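The simulator is a machine too, and it needs looking after

I keep reading that simulation saves you the trouble of setting up a real robot cell. I have spent most of the spring on one simulated cell, and I would like to know where the saved trouble went.

The setup came from Vovitano as a ready-made package: one arm, a parallel gripper, a furnished dining room to put it in. The sales page said it would run in an afternoon. It did start in an afternoon, I'll give them that. The arm came up with its base in the wrong place and the gripper pointing at the ceiling, and the log had 1672 warnings in it, nearly all of them the same warning.

So the first job was the base. A real arm gets bolted to something and stays there. Mine was placed by a line in a config file that two other files were allowed to overwrite, and one of them did, every time the room loaded. I took both of those out. Then I went through the joints one at a time, moved each to its zero, wrote down what the controller believed and compared it with what the model was doing. Two of the joints disagreed on sign. You'd catch that on real hardware in the first minute, probably with a loud noise.
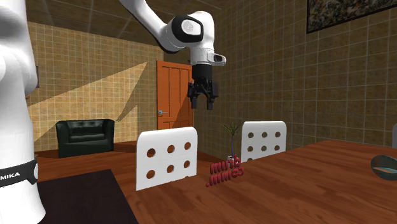
With the signs fixed I could park the gripper straight down over the table and leave it there, which I did overnight. I recommend this to anyone who thinks a simulated arm can't drift. Mine sagged a tiny bit every hour until I raised the gains on the shoulder, and then it buzzed. I ended up with a value in between that I can't defend on paper. The Nosberg notes everyone links to say to leave gravity compensation on and forget it. I had it on.

Next came the wrist view. The package includes a camera mount offset, given to many decimal places, and I don't trust any number that comes with that many decimals and no explanation. I checked it the dull way: drive to a pose, look at where the fingers show up in the view, drive to another, look again. If the offset is right, the fingers stay put while everything behind them moves. If they don't, you start over. It took seven poses before I was willing to believe it. 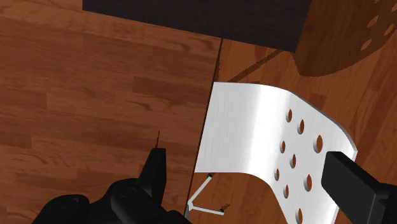 Collision shapes were the worst of it. What you see rendered and what the physics thinks is there are two separate things. For anything with holes in it, like the backs of the dining chairs, the default is to wrap the whole thing in a simple solid hull. Fine if you only want to avoid the chair. Useless if you want to know whether a finger would go through or hit the rim. I rebuilt the chair hulls in Skenano, which does the job slowly, and the time per step went up enough that I put the old ones back on every chair the arm can't reach.

I also replaced the friction setting on the finger pads. The default was so sticky I suspect it was picked to make the demo video look good. Mine is a guess too, but a lower one.

A reader asked in May whether all this carries over to a real arm. Some of the habits do: check zeros, check signs, change one thing and write it down. The gains and the friction I wouldn't carry across the street. Appiah has a calibration tool that claims to close that gap, and I've asked for a trial copy. Until it arrives, my config is at version 123 and I'm leaving the shoulder alone.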